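Second-hand Clothes in Druvell: Where Do They Go?
Student project report by Loretta Dvorak
01/07/2025

My project looked at what happens to clothes once families in Druvell have finished with them. I chose children's clothes because they are outgrown long before they wear out. I visited 3 shops and handed out a questionnaire, which 40 households filled in.

Most people said they pass clothes on to relatives first. Jeans and coats were the items most often kept for a younger child. Faded knees did not put people off, but broken zips did.

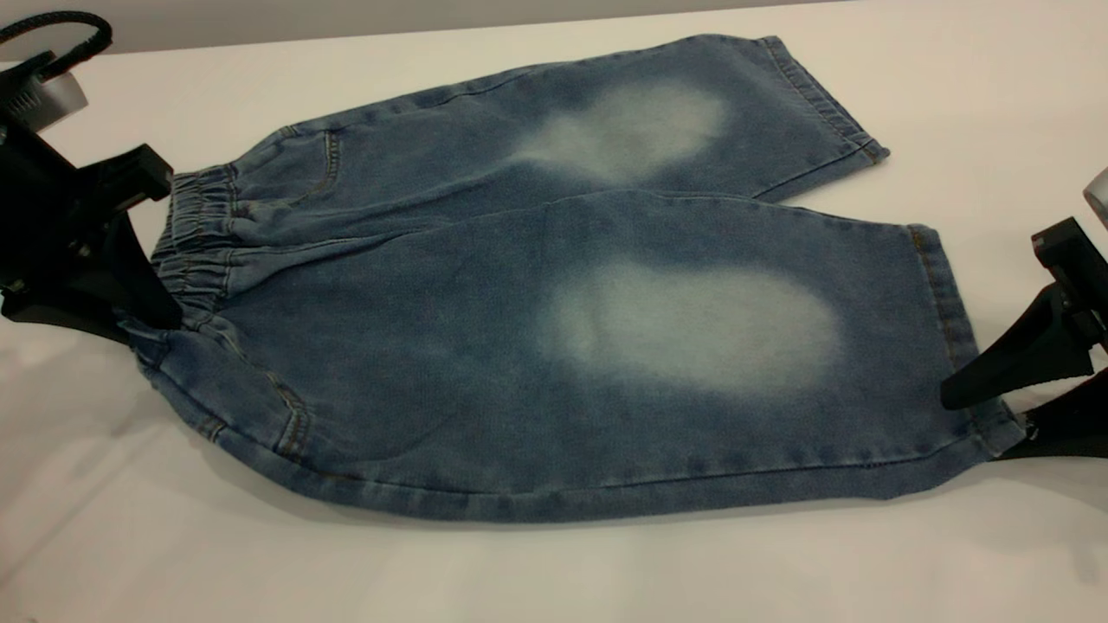 Figure 1. Light-blue jeans with faded patches on the legs.

The Favik shop let me read its donations book for August. It lists 1671 items. Children's tops came first, then trousers. The manager told me that bedding and plain cloth are harder to sell, so they are priced by weight and kept at the back.

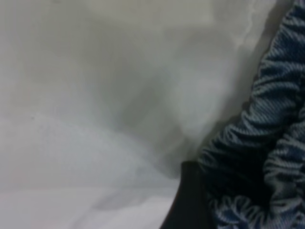
Some of this goes to people who sew at home. Two households wrote that they buy cheap cloth there for linings and costumes. The rest is sent on to Tradia, a rag merchant outside the town. I wrote to them twice but had no reply, so I could not follow the clothes any further.

If I did the project again I would send the letters earlier and ask people how long they keep each item. My question on prices was also badly worded and I left those answers out.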